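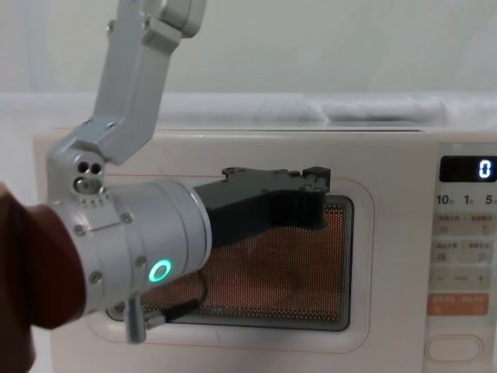

Section 2. Preparing the Room for Cabinet Installation

1. Clear all countertops and wall cabinets before the Arkel crew arrives.

2. Shut off the water supply at the sink valves. Open the faucet to drain the line.

3. Confirm that wall studs are marked along the full cabinet run.

Caution: Do not remove existing base cabinets while the gas line is connected.

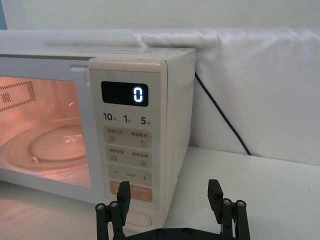

4. Check the floor with a level. Report any low spot to your project coordinator, Phyllis Parsons, at extension 268.

5. Store delivered cabinets flat and indoors — never in a garage — until installation day.

Note: Changes to the approved layout require a signed Form 11.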